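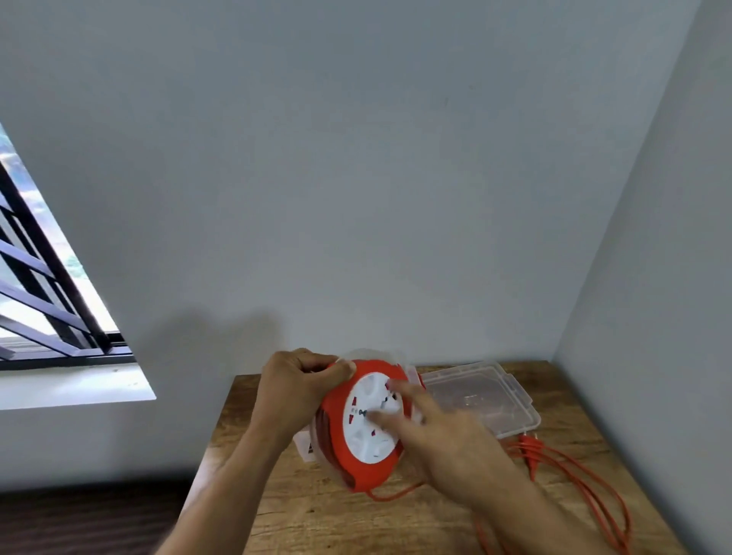 A red cable reel extension socket, with plastic wrapping still on part of it.

Flostidcombe Baseball Club
Members' newsletter, Mar 4, 2025

Preseason catch-up, typed fast before practice so forgive the spelling.

Roster first. Fasil Woldegiorgis is back in left field. He told me by phone Sunday, I made him say it twice. Missed all of last summer with the shoulder, and we missed him more than the standings showed, because whoever we put out there kept playing four steps too deep. He's throwing to second base with no trouble. Throwing home is another matter and he's the first to say so. Expect him to DH the opening series and then get three innings at a time in the field until we see how it holds up.

For newer members who never saw him hit: career .244 average, doesn't sound like much. But he walks. He walks and walks. Led the club in on-base two years running, and he stole 20 the last full season he played. He'll lead off. Zeleke drops to second in the order and was fine with it, said he'd rather see some pitches before he goes up there anyway.

Pitching. Thin. We've got three starters I'd trust on a Saturday and a doubleheader on the second weekend, you do the math. If you threw in high school and your arm still works, come to the bullpen session and throw to Zeleke for ten minutes. No tryout, no forms. Last year's best reliever came to us as a second baseman who got bored in a rain delay.

Left-handers especially. We have one and he's going to be away for most of June getting married and then whatever comes after getting married.

Schedule. Ten... no, 10 home games this year, up from eight, because Plikier has lost the use of their outfield while the drainage gets redone and two of their home dates move to us. They bat last in both of those even though it's our field. Yes I know. League rule, I argued, I lost. They're also paying for the baseballs in those two so be nice.

Opener is at home against Plekero. They beat us four times out of five last season and the one we won was the game their bus broke down and they played with eight. So. Their shortstop is back, the tall one who got to everything up the middle. We are going to bunt on him. That's not a secret, he knows.

Night games start at 7 again, not 7:30. If the website still says 7:30 it's wrong, I've asked for it to be changed.

The field. Infield dirt went down in November and has settled well except the patch behind first, which still holds a puddle you could fish in. Don't drag it when its wet, you just make soup. Mound has been rebuilt and measured and it's the right height for the first time since I joined. Pitchers who complained it was too low will need a new complaint.

Outfield fence: left-center padding is replaced. Right field is the old padding for one more year. Cap on the fence at the foul pole is loose, watch your hands.

Batting cage. Net has a hole at the back left, about knee height. Don't hit off the machine until it's patched, a ball went through last week and found the side of a parked car. Owner was very decent about it. Tee work and soft toss are fine. Please put the L-screen back where you found it, I'm tired of dragging it out of the weeds.

Uniforms. Same gray roads, new home whites. If you want to keep your number tell me now, and if you want somebody else's number, talk to them and not to me. Caps come in two sizes that fit nobody, we'll have a box of the adjustable ones too.

Dues are $200 for the season, same as last year, due by the opener. You can split it in two, just say so. Covers umpires, insurance, balls and the league fee. Does not cover bats. If you broke a club bat last year and I didn't see it, I still heard about it.

Junior team. Good numbers at the winter clinic and a lot of the kids want to catch, which never happens. We only have two sets of catcher's gear in the small size. If there's a set in your garage your kid grew out of, shin guards, chest protector, anything, bring it along. Helmets too but only if they aren't cracked.

Zeleke is running the junior baserunning hour again before the adult practice. Leads, secondary leads, reading the pitcher's front foot, how to slide without leaving your knee behind. Adults who got picked off more than twice last year are welcome to join the back of the line. You know who you are. I'm going.

Scorekeeping. We need one more person for the away games. You don't have to know how to do it, I'll teach you on the bus, it takes an inning and then you're arguing about errors like the rest of us. Free seat, free sandwich.

Old scorebooks: somebody asked if anyone has the ones from the championship year. I have the first half of the season. The second half is missing and it has the final in it, so have a look in your closets please. Green cover, coffee ring on the front.

Practice is Thursday, 6 sharp, indoors if the field is wet. I'll text by four either way. Bring sneakers as well as cleats.

More next month, lineup for the opener goes up in the dugout the night before as usual.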